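Haugland Allotments and Gardens list > Archive > Storage and preserving

Re: Keeping apples past Christmas
Posted by Perrine Besnard, Sunday, October 31, 2021

We use cookies to remember your list settings. By continuing to read the archive you accept this.

Ingegerd Hedlund wrote:

> Has anyone on the list kept apples properly into the new year without
> a cellar? I lost most of mine last winter. They were in boxes in the
> garage, wrapped in newspaper, and by January half were brown in the
> middle and the rest tasted of engine oil. I have two trees this year
> and more fruit than I can give away. Halvard told me to use the spare
> bedroom but I would like to hear from someone who has tried it.
>
> Ingegerd
> Plot 29

Ingegerd,

I have used the spare bedroom for the last five winters and it works well enough if you turn the radiator off in October and leave it off. Ours is on the north side and sits at 9 degrees most of the winter, a bit lower when there is snow. That is warmer than the books say but the late varieties don't seem to mind. The early ones will not keep anywhere, so eat those or make sauce.

Pick on a dry day and leave the stalks on. Anything with a bruise or a hole goes in the kitchen. I go over the rest a second time the next morning, when the small bruises have started to show. Last year I kept back 59 good ones from the big tree and threw away very few of them before Easter.

I gave up on newspaper. It hides the rot and you have to unwrap everything to check. I now put them in shallow trays in a single layer, not touching, and the overflow goes in the foam nets that shop fruit comes in. I save those all year and so does my neighbour. The bed is my sorting table at this time of year.

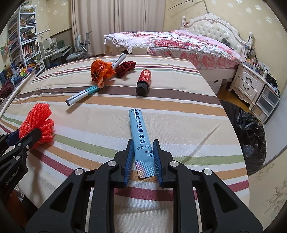 Sachet and red-orange foam net on the bedspread.

The nets are good for pears too, which mark if you so much as look at them. Do keep pears and apples apart, and keep both away from potatoes. I made that mistake the first winter and the potatoes sprouted before December.

On the garage: apples take up smells very easily, so anything with paint, petrol or onions in it is out. Holger Fagerlund, on the plot by the gate, keeps his in an old fridge with the power off and the door wedged open, and his were still firm in May when he brought some to the seed swap. He did have mice one year. A shed would do if yours is dry and you can throw a blanket over the trays in hard frost.

Check them once a week and take out anything soft. I do it when I change the beds, otherwise I forget.

If you still have too many, Tyra Wikström has the press until the middle of the month and will lend it if you collect it and bring it back clean. Bring your own bottles.

Perrine

> Halvard told me to use the spare bedroom

PS. He got that from me.

Get the weekly digest of this list by e-mail. Enter your address to subscribe.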